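Comparing two-finger grippers on bottles: a bench procedure
Cauã Cavalcanti, 19 April 2019

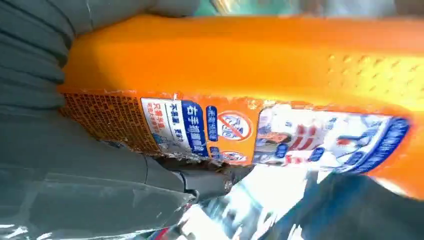
Reading time: 4 minutes

Bottles are a poor choice for a first grip test and a good choice for a second one. The walls give, the surface is glossy, the weight shifts when the bottle is part full, and the shape is seldom a plain cylinder. This page sets out how we compare finger sets on them. It assumes you already have an arm that moves where you tell it, a gripper with adjustable closing force, and a small camera mounted at the wrist.

The fingers compared were the Prillon padded set and the Uvetti flat set. The arm controller was a Norance unit in both cases. Any controller that lets you log finger position against time will do.

What you need

One plastic bottle with a screw cap, cleaned and dried on the outside
Water and a kitchen scale
A bench with a non-slip mat
Both finger sets and the correct hex key
A wrist camera with fixed focus
A log sheet or spreadsheet

Step 1. Set the load

Fill the bottle with water until the whole thing weighs 835 g. Tighten the cap and turn the bottle upside down over a sink. If it leaks, change the cap seal or use another bottle. Water on the fingers will spoil every reading that follows.

Use the same bottle for both finger sets. A worn bottle is fine, but it has to be equally worn for both. The orange one we use has scuffed plastic by the lower edge of the label, and we keep the fingers away from that patch. Paper, film and bare plastic all slip differently, so decide which surface you are gripping and write it down.

Step 2. Fit the fingers and zero them

Power the gripper down before changing fingers. Fit the first set, tighten the screws evenly, then power up and run the homing routine. Close the gripper on nothing and set that position as zero. Padded fingers squash slightly at the end of travel, so zero them at first contact. On the Norance the contact threshold is under Tool, Limits.

Step 3. Check the camera view

Close the gripper on the bottle by hand control and look at the wrist view. You need the line of contact between finger and bottle, plus some printed detail to act as a reference for slip. A label works well: large icons and panel borders can still be followed when the fine print is too small to read. With a fixed-focus camera the background will be blurred, which does no harm.

Broad fingers will cover a good part of the image. Accept this if the contact line is visible. If it is not, turn the camera bracket and repeat the hand-eye calibration before going further.

Step 4. Run the lifts

Lay the bottle on its side on the mat. Approach from above, close, wait one second, and raise it 200 mm. Hold for ten seconds, lower and release. Save one wrist image at the start of the hold and one at the end.

Start at the lowest closing force that lifts the bottle at all. Go up in equal steps until the wall visibly dents, then stop. Do five lifts at each step. Put the bottle back against the same mark on the mat each time; a small shift along its length moves the grip away from the centre of mass and the bottle will tilt.

Some tilt is normal with a single pair of fingers. Record the angle if you can measure it. We count a lift as a pass when the label has not moved against the finger edge between the two images, whatever the tilt.

Step 5. Compare

For each finger set, note the lowest force with five passes out of five, and the force at which the wall dents. The gap between them is your working range. A wide range matters more than a low starting force.

Over 109 logged lifts, the Prillon set had the wider range. The Uvetti set held the bottle straighter but dented it sooner, and it slipped more often on the curved upper side. Raíssa Leite repeated the Uvetti lifts with the Trình rubber sleeves fitted and got rid of most of the slip, at the cost of a slower release - the sleeves cling.

Common faults

Bottle rolls on approach: the fingers are not closing evenly. Check the centring before blaming the mat.
Slip only after the first few lifts: dust on the pads. Wipe with a damp cloth and let them dry.
Force reading drifts: let the gripper warm up with 125 open and close cycles, then zero again.
Label tears: discard the lift and move the grip point.

The log sheet has one row per lift. Keep the failed lifts in it.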